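Category: Robotics and Automation > Standards and Good Practice > Manual Demonstration

Written acceptance rules for small-object handling with paired hand-held grippers

Posted by K. Amberg, March

Our group is preparing a procedure for operators who record handling demonstrations with two hand-held grippers. The work is carried out in ordinary homes, on whatever surface the household has available, and the items are small and flexible: bracelets, cords, key rings and similar goods. The recordings are later used to train automated handling systems.

The present draft was adapted from a document written for rigid parts. It requires that each item be "grasped at its center" and that "the second gripper remain clear of the work area until the first has been withdrawn." Our operators report that neither requirement can be met with strung beads. A bracelet has no center that can be grasped, and two grippers are often needed above the same container.

I would be grateful for guidance on the following matters. First, how should a grasp on a flexible, ring-shaped item be defined, so that two reviewers reach the same decision? Second, what rule should govern two grippers that share one container? Third, should an episode be rejected when the gripper takes hold of a neighboring item along with the intended one? We hold 1295 episodes recorded under the old draft and would prefer not to discard them without cause.

Posted by Raphaël Perrin

The three matters should be treated separately in the procedure. Drafts that combine them under a single heading of "grasp quality" tend to produce disagreement among reviewers.

On the definition of a grasp: the location of the contact should not be prescribed for flexible rings. The procedure should instead state the condition that must be satisfied. The wording adopted for the Tillmont procedure, which I helped to revise, is as follows: "The item is considered grasped when it is held between the inner faces of both fingers and no part of it bears on the floor of the container." A separate clause permits part of the item to rest on the floor during the approach and the first closing of the fingers. Reviewers then have one condition to check at one moment, and the operator is free to take the ring at any point along its length.

Strung beads require one further provision. Round beads roll under pressure, and a ring taken across two or more beads may turn between the pads after the fingers have closed. Such turning should be recorded and should not by itself be grounds for rejection. Loss of the item is a different event and should carry a different code.

On shared containers: a rule of exclusion is suitable for powered arms operating without a person present. It is too strict for hand-held tools, where the operator is in direct control of both. The Tillmont procedure uses a rule of priority. One gripper is designated as leading for the episode. The other may enter the container at any time, but it must give way whenever the two paths would cross, and it may not pass beneath an item that the leading gripper is holding. The designation is entered in the episode record before work begins and is not changed during the episode. Operators should also be instructed to hold the tool only where the maker intends and to keep their fingers clear of the linkage, as the moving bars can pinch.

On neighboring items: I would advise against automatic rejection. Entangled goods are normal in this type of work, and a collection from which every such case has been removed will not represent the task. Assign a code for "secondary item contacted" and another for "secondary item lifted," and state which of the two requires a corrective action by the operator. At Tillmont, only the second does. The operator lowers both items, opens the fingers fully and begins the grasp again within the same episode. A limit of 2 corrective attempts is applied, after which the episode is closed as incomplete and retained.

As to the earlier material, it need not be discarded. Draw a sample of 30 episodes, have two reviewers code them independently under the new wording, and compare the results before deciding on the remainder. If the reviewers agree on the grasp condition, the fault was in the old text and the recordings can be recoded. Any episode in which the leading gripper cannot be determined should be marked "not designated." It should not be assigned a value by inference.

Posted by Kurup Handling Desk

Agree with the above for the most part. Our own document is much shorter. It says one item per gripper, fingers fully open before entry, and no dropping from above the rim of the box. We have 3652 episodes under it and have not had to change the text. We do not use a leading gripper, and operators are simply told to be careful. It may be that this would not be sufficient for a larger team.

One addition concerns the container. The procedure should state whether the flaps of a carton are to be folded back, since a flap that stands upright can touch the linkage. It should also state that a container placed on bedding or another soft surface must be checked for tilt at the start of each episode. We did not have this provision until Barard asked for it during a review, and the carton had shifted in several recordings by then.

For reference, two grippers over one open carton of bracelets, each with a bracelet in its fingers:
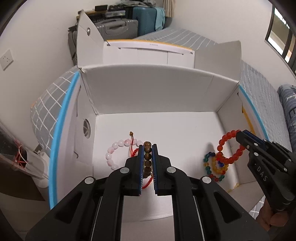

K. Amberg replied that the rule of priority would be adopted, but asked whether the leading gripper should always be the one in the operator's stronger hand, or whether the designation should alternate from one episode to the next.

Raphaël Perrin answered that alternation was preferable where the operator was able to manage it, and that the schedule should be fixed before the session. An operator who chooses freely will usually favor one hand, and the record will then show a pattern that has nothing to do with the task. Where an operator cannot work comfortably with the weaker hand leading, the procedure should allow a written exception, entered once for the session and signed by the person supervising it.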